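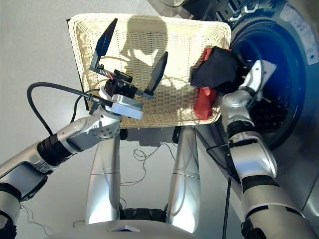
Unloading task, head camera. Right arm at the drum with a black and a red garment, left gripper open over the basket.

# Lalleo washer unload -- README

Version 2. Updated Thursday, June 23, 2022.

Teleoperated demos of one chore: get clothes out of a front loader and into a wicker basket. Two arms, one operator, no scripted motion anywhere. Everything the arms do comes from a person on the leader arms in real time.

Read the "Known problems" bit before training. Please.

## What's in it

- 153 demos kept
- 14 dropped, listed in dropped.txt with a one-word reason each
- 15 frames per second, all cameras, resampled
- joint positions both arms, gripper opening both sides, operator commands (raw and filtered)
- per-demo notes, free text, quality varies

No audio. No force data. There was a plan for force data, it didn't happen.

## Folders

demos/ -- one folder per run, numbered, gaps are the dropped ones
notes/ -- same numbers, plain text
splits/ -- train and held-out lists. Use these, don't make your own, otherwise nobody's numbers match
tools/ -- loader and a replay script. Replay script needs the old config format, see below

## How the demos were made

Operator sits with the leader arms and watches the head view on a monitor. Start pose is loaded from file, then control is handed over and the recording begins. Recording stops when the operator presses the pedal. Anything after the pedal is trimmed.

Instructions given to operators, word for word:

> Take the clothes out with whichever hand is nearer. Put them in the basket. Do not throw. If you drop something, pick it up and carry on, don't restart. If you get stuck in the door seal, back off slowly and go in again.

So yes, drops and retries are in the data on purpose. They are marked in the notes as DROP and RETRY, mostly. Grep for lower case too.

Most operators ended up using one hand for reaching in and keeping the other near the basket. We didn't ask for that. If you want more balanced use of both arms try the Dukow set, different chore but same rig layout.

## Camera views

Head view is the main one and the only one the baseline uses. Wrist views are there but the exposure is all over the place.
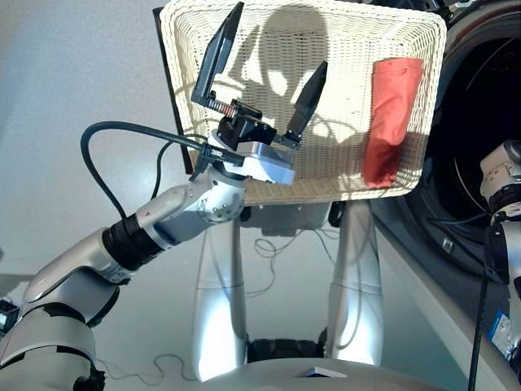
Basket placement is the thing we varied most between runs, and it matters more than we expected when planning the splits. Position and tilt both change. No basket pose is given in the labels, you have to get it from the picture. That's easy enough when the inside faces the camera with one red cloth lying on the right, harder once there's a heap in it. Shadows move across the weave as well, including a head-and-shoulders one on the bottom, so a simple brightness threshold for "is there cloth here" will fall over. We tried. Use the colour channels or learn it.

## Labels

Each demo is cut into phases:

1. reach
2. grasp
3. pull clear of door
4. move over basket
5. release
6. return

Phases are per arm, so the left can be in "return" (or plain idle) while the right is in "grasp". Boundaries were marked by hand from the head view. Two people marked everything and where they disagreed we took the earlier mark. "Pull clear" is the fuzziest one, a long sleeve can trail in the drum after the rest is out. We count it as clear when the last bit of cloth leaves the door ring.

Multi-garment grasps: labelled as one grasp with multi=1. We don't say how many items. Dark stuff on dark drum was too hard to seperate by eye.

## Known problems

- Clock offset on the left wrist camera in the January runs. Fix is in tools/, run it first, it does not run itself.
- Cables cross in front of the basket in the head view. Not masked. Leave them in, they'll be there at test time as well.
- Gripper opening is normalised to each gripper's own range. Left and right numbers are NOT comparable.
- Filtered commands lag the raw ones slightly. Train on raw if you can stand the jitter.
- Replay script still reads the Vogler config. Copy the file from that release, or edit the paths by hand. Will fix.
- Notes have spelling mistakes and some are blank.

## Baseline

Plain behaviour cloning, head view plus joints, no history. Config in tools/baseline. It's there so you can check the loader works, please don't report it as a serious comparison. Worst phase by far is the grasp inside the drum. The head view gives you very little in there and the policy tends to close early.

## Not suitable for

Folding. Sorting by colour. Anything needing garment type, we don't label it. Top loaders, obviously.

Also not suitable for safety claims of any kind. Door opening and closing is not in the demos either, runs begin with the door open.

## Use

Research use, say where you got it. If you find a bad demo, open an issue with the run number and the frame -- "some of them look wrong" doesn't help us find it. Don't re-upload modified copies under the same name, we had that with the first version and it was a mess to untangle.

Related datasets
Dukow two-arm table clearing
Vogler shelf restock, leader-arm demos
Bestar drawer and cupboard set
Lalleo washer unload, version 1 (superseded)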